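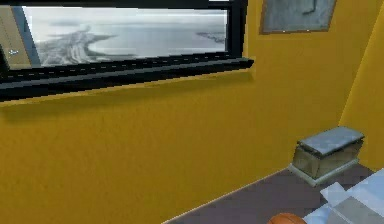
Sandra Pickering
Equipment Planning Lead, Prerell

Good afternoon, everybody, and thank you for coming back so promptly from lunch (I know the pie was good!). I want to talk about money, and mostly about how we spent ours slowly.

When we started planning for robot arms, the Drellus quote was for 4 of them, and I very nearly signed it in January. What held me up was one line near the bottom, for mounting and setup, at $949 an arm. I hadn't budgeted a cent for that. So please, read your quotes to the last line, and then call and ask what's missing.

We took a step back and put our first $3,000 into simulation time, trying the tasks in rendered rooms with a table, a ball, a chest of drawers, ordinary household things.
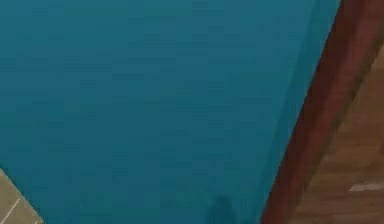 Olteanu wrote to me after an earlier version of this talk that simulation hours belong in the operating budget and never with the equipment, and that mixing them makes next year's request look smaller than it is. I've come around to that, and I've moved ours.

(Pause for questions, then on to the spares.)

Set aside 15 percent for grippers, cables and the little parts. Lodell will hold a price for you if you ask nicely, and it's worth asking before you pick an arm.

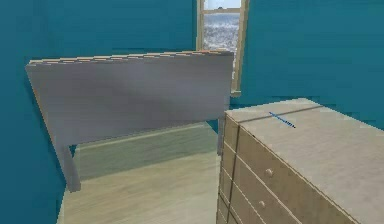
What to take to your finance office

Bring the full quote, the simulation bill on its own page, and a list of the tasks you want done first. Handouts are by the door, so do take two.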